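## 3. Planejamento do equipamento e orçamento

Quando comecei a montar a lista de compras do nosso posto de manipulação em cozinha, achei que a conta seria dominada pelo braço. Errei feio, e a Figura 1 ajuda a entender por quê.

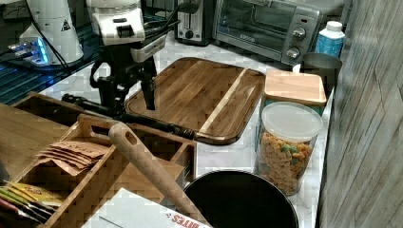
**Figura 1.** Garra de dois dedos sobre a tábua de corte, com a bancada de trabalho posta.

Delphine Kapoor leu uma versão anterior desta seção e perguntou se não valia mais a pena comprar um segundo conjunto de dedos do que um sensor melhor - afinal, dedo gasta e sensor quase nunca. Rodei a planilha de novo com essa pergunta na cabeça e acabei mudando duas linhas.

Na primeira versão, braço, garra e sensor ficavam com 78% da verba, e o resto ia para cabos, fixação e objetos de cozinha. Parecia folgado! Só que tábua, potes, panela e torradeira entram em cena todo dia, e eu tinha tratado tudo isso como miudeza. Passei a reservar 9% só para reposição de objetos (pote de plástico com cereal incluído, que a Rosalind Whitfield insiste em manter na lista) e adiei a troca do sensor para fevereiro.

Pedimos cotação a dois fornecedores, Stademo e Skutora. A Stademo cobrava menos pela garra, mas o prazo era de 90 dias, e eu não queria parar os ensaios por tanto tempo. A Skutora entregava em 20, com os dedos sobressalentes no mesmo pacote - ficamos com ela, pagando um pouco mais e dormindo bem melhor.

Um conselho a quem for planejar algo parecido: meça a bancada antes de assinar o pedido, com os eletrodomésticos já no lugar. Eu medi com ela vazia, numa terça-feira, todo contente, e depois tive que refazer o desenho da fixação inteiro. O custo desse retrabalho está na linha "diversos" da Tabela 2, junto com os cabos mais compridos.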